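September, evening

Back on the play-food line at Flastix after two days on packing. The cut check has moved from the bench to the Jornent cell for good as of this shift. I ran the bench version for long enough that I want the differences written down while I still remember the old routine.

Old routine: take a returned kitchen set from the bin, pull every split piece, cut it with the set's own knife, feel how hard the join holds, press it back together, cut again. Reject if the halves fall apart on their own or if a child would have to saw at them. All of that was wrist and judgment. The form had a box for pass, a box for fail and a line for remarks that most of us left blank.

New routine: I lay the pieces out on the black table, start the cycle, and the arm does the cutting. I stand behind the yellow line and watch the wrist camera on the monitor. The force trace is recorded for each piece. The form now fills in its own pass or fail, and the remarks line is the only part left for a person.

Layout is free within the reach of the arm. Jornent want it untidy, the way the sets come out of the bin, so I put the cookware down among the food and didn't line anything up. First lot had the corn, the star fruit, the egg in the saucepan and the teal basket back in the corner. The star fruit is the piece I care about. It has the most returns against it, and on the bench it was the one where Kha and I disagreed most often.

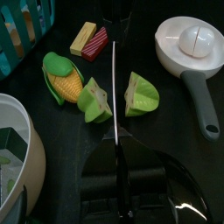

First lot, start of shift to morning break

33 pieces through before break. On the bench I would have done more in that time, but I would also have had my right hand in a heat wrap by the afternoon. I note that the wrist is fine tonight.

11 of the 33 stopped the cell and asked for a person. The causes, as logged:

Piece rolled out of position before contact. Most of them.
Knife not square in the gripper. The handle is rounded and the pads are flat, so it can turn a little under load.
Glare. The black cookware is glossy and throws a highlight from the overhead tube. The vision software takes the highlight for an edge.

Clearing a stop means opening the gate, moving the piece, closing the gate, resetting, and confirming on the screen. The moving takes a moment and everything else takes the time. Dennis Tindall came over during one of these and asked if the gate switch could be bypassed on short stops. I said no. He said he had expected that and only wanted it on record that he asked.

Break

Kha Hoàng is still on the bench next to the cell, doing plush and anything with batteries. We used to talk across the cut check all morning. With the guard panel up we can see each other and hear very little. I ate with him so that we could go over the star fruit limit. He holds that the Jornent value is too strict for older stock, where the fastener has worn but the toy still plays properly. I think he is right for corn and wrong for star fruit. Neither of us can change it. The limit sits in a settings file and the request goes to Plerden, where the office is, and comes back when it comes back. Under the old system we would have settled it over a sandwich and been slightly inconsistent for the rest of the day.

I don't know which is better for the customer. The trace is more repeatable than my hand, and I have seen it catch a weak join that I passed. I have also seen it fail a good one with a hair caught in the fastener.

Second lot, after break

Changed the overhead tube angle and moved the black lid farther back. Added the eggplant and the white four-part block. Checked knife seating before each start: handle down between the fingers, blade clear of the pads, no more than a slight lean to the left when the arm is at home.
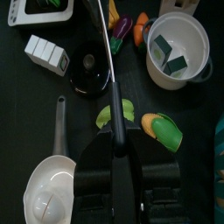

Stops were fewer in the afternoon. I did not keep a separate tally by cause, which was careless, and I will do it tomorrow. The knife turned again at least once under load. I have asked for ribbed pads. Dennis says the Kinyua order is already placed and the pads can be added to it if I send the drawing by noon, so I need to measure the handle first thing.

Running count on the cell since installation is 276 pieces. Dennis read this out at the end-of-shift stand-up. Someone from packing asked what happens to the second bench position, and he said it stays through the season and is under review after. Kha wrote that down. So did I.

What the work is now, as far as I can state it: setting out, watching, clearing stops, cleaning the pads, writing remarks. My pay grade is unchanged. The job title on the roster has gone from inspector to cell attendant, and I found that out from the roster. I have asked Dennis for the new description in writing, with the inspection sign-off either in it or taken out of it. At present my initials still go on a result that I did not produce and cannot adjust, and I told him so. He agreed that it needs an answer.

Tomorrow: measure knife handle, send drawing, tally stops by cause, send the corn limit request with Kha's name on it as well as mine. Wipe the camera lens before the first lot. Bring earplugs, the compressor on the gripper side is louder than the bench fan ever was.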